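Raltotlow bin picking data, progress report no. 4
To: Roscoe Pruitt
From: Marcus Holloway

Roscoe, short one this time, the shop has been busy. Numbers first, then problems, then what I need from you.

Episodes kept since the last report: 244. Thrown out: 157. That's a worse ratio than May and I know it. Most of the tossed ones are from the first stretch after we changed the gripper fingers and hadn't redone the calibration. Fixed now. Rejects have dropped off a lot but I want more sessions in before I put a figure on it.

Two operators trained, both on the Stetley software, both can run a full session without me. Labels get checked by whoever didn't record. Slower, but we've stopped getting grasps marked good that were really just the object dragged along the wall. 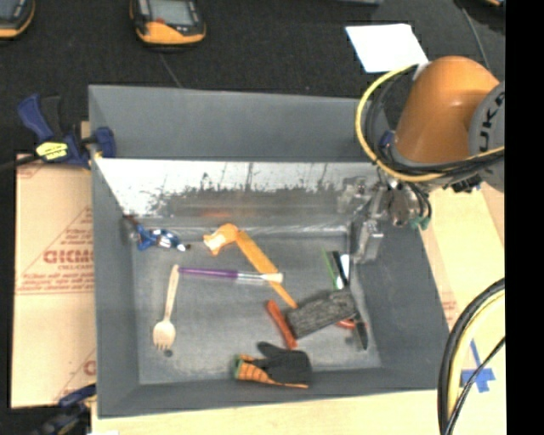 Page last changed: November 17, 2024

Gray bin, clamped at the rim, mixed small stuff on the bottom. Paintbrush with the purple handle lies right across the long orange piece, so whichever one the arm goes for, the other is in the way. That's the type of overlap Lindqvist asked for and we had almost none of it in the early sets. Wooden fork and the thin sticks are the other hard group. Flat on metal, not much to get hold of. The glove is its own headache, soft things never sit the same way and the labelers argue over what counts as a clean grasp. Wrote a half page on it, will send seperately.

Shiny strip on the back of the bin is still a problem. Glare gets into the depth data and the model proposes grasps on nothing. Tried lower lights, helped a bit. Next try is matte paint, if Lindum is ok with us painting their bin. Haven't heard back from them.

What didn't get done: the second object set. Parts of it are here, the rest is on backorder. I'd rather wait and start it complete than record half and patch it later. Also the write up of the reset procedure, which exists as notes on my desk and no where else. On me.

First training run on the new data finished. Picks on single objects look fine. Crowded bins are still weak, especially near the walls, where the gripper has no room to come in straight. More examples there should help, so next block of sessions will be mostly corners and edges. We shuffle the bin between every attempt now, before it was every 4.

Need from you:

OK to move the leftover travel money to parts. Replacement fingers mainly, the pads wear faster than planned.

A decision on storage. We're keeping full video of the rejects too and the drive is filling up. I'd keep them, failures are useful for training, but it costs.

A yes or no on sharing the early set with Lindqvist before the labels are cleaned. They asked twice.

Spending is on plan otherwise, sheet is in the usual folder. Call if anything looks off, mornings are best.

Marcus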